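We use cookies to keep this site working and to remember your settings. Accept | Manage

Midach Pressed Setting Powder review: good on oil, fussy about shade

By Bukola Babalola
15/07/2019
9 comments | 200 shares

I have combination skin that turns oily by lunch, and I've used loose setting powder for years. I don't like carrying it. The lid comes off in my bag and everything ends up dusty, so I've been looking for a pressed one that does the same job. The Midach Pressed Setting Powder was recommended by Xóchitl Cárdenas, who does my makeup for family weddings, and I bought it with my own money. I've worn it for 11 workdays now, plus a couple of weekends.

The compact is flat and closes with a firm click. The mirror is big enough to see one eye and most of a cheek. You get a thin puff in a separate tray under the powder. I threw the puff out after two uses because it put down too much in one spot. A medium fluffy brush works much better, and for the sides of the nose I use a small damp sponge with very little powder on it.

I tested it over two foundations. One was the Baststead liquid I wear most days, which has a satin finish and moves around a bit in the heat. The other was a thicker stick foundation from Ochoa. Over the Baststead the powder went on smoothly and took away the shine without making my face look flat. Over the stick it grabbed around my chin and I had to press it in with the sponge to even it out. Waiting a few minutes after the stick helped some.

On oil control it does well. I put it on before seven and I usually need to blot my forehead by eleven. With this I got to two or three in the afternoon before I saw any shine, and even then it was only the center of my forehead. My nose held up until I got home.
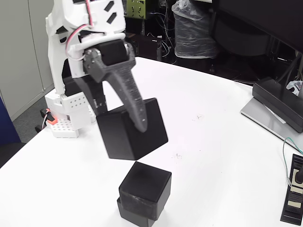 My skin gets dry along the jaw in January, and I can't say yet how the powder behaves then. I did try it on a friend with dry skin, Hanyu Tian, and she wasn't happy with it. It settled into the lines under her eyes within an hour. She has kept using it on her T-zone only and says it's fine there. If your skin is dry all over I would skip it, or at least keep it away from the under-eye area.

Shades are the weak point. There are nine, and the jump between the fifth and sixth is too large. I'm between the two. The sixth is slightly red on me in daylight, so I've been using the fifth and adding a little bronzer on top. The two deepest shades looked good when I swatched them in the store – no gray cast that I could see – but I only had them on the back of my hand for a few minutes. There's also a translucent version. I tried that one too, and it showed up white on me in a flash photo, so I returned it.

It has a light scent, something like baby powder, that goes away after a minute or so. I would prefer none. It didn't sting or break me out, and I do get small bumps from some powders.

For comparison, the loose powder I was using before is from Grumodcombe. That one is finer and gives a softer look up close. It also lasts about as long on my nose. The Midach is better for touch-ups and much better for travel, and it doesn't get on my clothes. At home I still reach for the Grumodcombe when I have time. On workdays I use the pressed one.

One practical note on the pan: don't let an oily brush or a used sponge touch it over and over. Mine got a hard shiny patch by the second week. I scraped it off with a piece of clear tape and it went back to normal. Washing the brush more often has kept it from coming back.

Good: controls oil well into the afternoon, closes tightly, no breakouts.
Not so good: shade gap in the middle, poor puff, scent, too drying under the eyes.

I'd give it four out of five for oily skin and two out of five for dry skin. I'll buy it again if they add a shade between five and six. Otherwise I'll probably finish this one and look around.

9 comments | Newest first

Fuad Ayele
Same hard patch on mine. The tape worked, thank you.

Get new reviews by email once a week. Enter your address to sign up. You can unsubscribe at any time.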